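2023-04-07 weave notes, bench 2

Picking up from the handle business. Tharushi re-did the join last night with the longer tuck and it looks better than mine, annoyingly. Left mine on the shelf for comparison, tag says OLD, don't bin it.

Material first. The new bundle from Urkisetti came in drier than the January one. Strands crack if you bend them straight out of the wrap. Soaked 25 min, still stiff in the thick parts. Soaked another 18 and that was fine, maybe a bit past fine, the surface goes fuzzy if you handle it too much when it's that wet. So: one long soak, towel, then leave it under the damp cloth while you work. Cloth was bone dry by lunch, somebody re-wet it please if passing.

Used 200 g for the small test dome, not counting the mat. Offcuts in the paper sack, the long ones are good for lashing.

Spacing on the open weave. Nikola wants the gaps smaller so little things don't fall out. I want them left alone. Wide gaps are quicker, you can see what's in it, and it dries out between uses. Argued for a while. Settled on: leave the dome as is, do one sample panel with the rows closer and see who likes it. I'll do the panel, Nikola does the ribs becuase mine wander.

Ribs – mark the first row with thread before bending anything. I skipped that on the sample and had to pull out seven rows. Thread is in the tin with the blunt needles. Not the sharp needles, those split the fiber.

Twist on the handle rope: keep it wet all the way through, twist, peg both ends, leave overnight. If unpegged it relaxes and you get a floppy loop. A bit of curl is ok, I like it, Tharushi says it catches on sleeves. Both true.

Mats. The flat ones are the easy part but the rims fray. Tried three finishes on scraps:
plain tuck – frays almost at once
whip stitch with thin strand – holds, looks heavy
tuck plus a dab of the starch paste – holds so far, goes a little shiny
Would go with the whip stitch for anything sold, tuck for our own use. Oprea asked for mats wider than the base of the basket so it sits on it with a margin all round. Fine by me, a tight mat looks mean.

Fill. Want to see how the wide gaps read with something colorful in there, as that's the whole point of an open weave on a table. Dull stuff just vanishes behind the strands. Red and green is good, strong against the pale fiber.

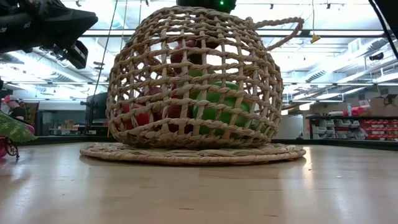
Shape next. I'd keep the belly low and wide and bring the top in, same as now. Nikola drew a straighter one, more like a bucket, and it's a decent drawing but we have plenty of buckets. The round one takes longer to pull in at the top, you have to drop the tension row by row and I keep doing it too late. Write the row number on the tape next time!!

Price for Nemgate not worked out. Need hours per piece and I didn't time it properly, stopped for the phone twice. Will time the next one start to finish.

To do
sample panel, closer rows (me)
ribs (Nikola)
second handle, same tuck, so we know it wasnt luck (Tharushi)
ask Urkisetti if the next bundle can be the softer grade
Pledeo labels still not here, chase
sweep under the bench, bits everywhere

Soak tub needs emptying tonight, water's gone brown and smells like a pond.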